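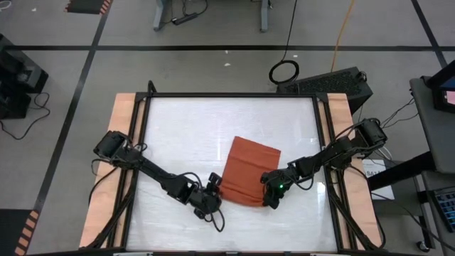
A folded rust-orange cloth on the work surface, with a robot arm on either side.

Leave the Months Alone

Every November, when the new wall calendars go on sale, somebody sends me an article about how we could fix the year for good. The plan is always the same one. Thirteen months, each with 4 weeks of 7 days, and one leftover day at the end that belongs to no week at all. Leap years get a second leftover day. Every date lands on the same weekday forever, and you never have to look anything up again.

I've read enough of these to know the tone. Our calendar is a mess left over from Rome, the writer says, and only habit keeps us from throwing it out. Then comes a table with neat columns. I'll admit the table looks good. I have never been able to find the problem it solves.

Take the usual complaint, that months have different lengths. So they do. A child learns the knuckle trick in one afternoon and is set for life. Rent is due on the first whether the month before it was long or short. Payroll software has handled uneven months since there was payroll software, and so did the clerks who came before it with a pencil.

The article I got this year leaned on a planning app called Brindeo, which offers a thirteen-month view for small businesses. The selling point is that you can compare one month's sales with the next and know you're looking at equal stretches of time. Fine. But a shop that wants equal stretches can already count by weeks, and plenty of them do. You don't need to rename anything. And the view has to be turned off again when the sales tax return is due, at which point you own two sets of books.

A cousin of mine in Tarnska bought the paper version, a perpetual calendar from Van Beek with one printed page meant to serve for every month until the end of the world. It hung in her kitchen through the winter. She had penciled the real dates in the corners of the squares, and by spring the pencil was doing all the work.

What bothers me more is the leftover day. The people who draw up these plans treat it as a small bonus, a holiday outside the week. But the 7-day week is the one part of our timekeeping that has run on for centuries without caring what month or year it was. When countries dropped the old calendar and skipped a run of dates, the week kept going straight through. Millions of people keep a day of rest by counting from the last one. Put in a day that doesn't count and their count drifts away from everybody else's. After one ordinary year the two are a day apart, and the gap grows from there. I don't see how you get that past them, and I don't think you should.

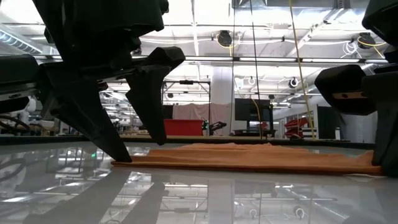

What the present rule gets right

The current system is better than its critics let on. A year has a bit less than a quarter day too many, so we add a leap day every 4 years, skip it in most century years, and keep it in the ones that divide evenly by 400. That's the whole rule. It fits on an index card. And the 400-year cycle comes out to a whole number of weeks, so the pattern of dates and weekdays repeats exactly. If you want a perpetual calendar, you have one. It's just a long one.

I'd also say a word for dates that move. My birthday has fallen on workdays and on weekends, and I'd be sorry to have it pinned to the middle of the week until I die. Under the fixed plan somebody gets that. A great many somebodies, and they weren't asked.

There is a milder camp that wants to keep twelve months and only even them out by quarter. Fornament, which sells desk diaries, prints a chart of this in the back pages, next to the time zones. I've looked at it with an open mind -- or as open as mine gets on this subject -- and it still needs a day outside the week. It also has some months with 5 Sundays and some with 4, so the tidy comparison that was supposed to be the reward isn't there either.

The cost of switching rarely gets a paragraph. Every lease, every loan, every birth record and school year would need a conversion, and the conversions would have to be kept around for as long as anyone cared about the old papers. I've seen an office take most of a year to agree on whether to write the month first or the day first. They still have both in the same filing cabinet.

So no, I won't be signing the petition at the bottom of the article. I bought a twelve-month calendar with lighthouses on it, and I've already written in the dentist.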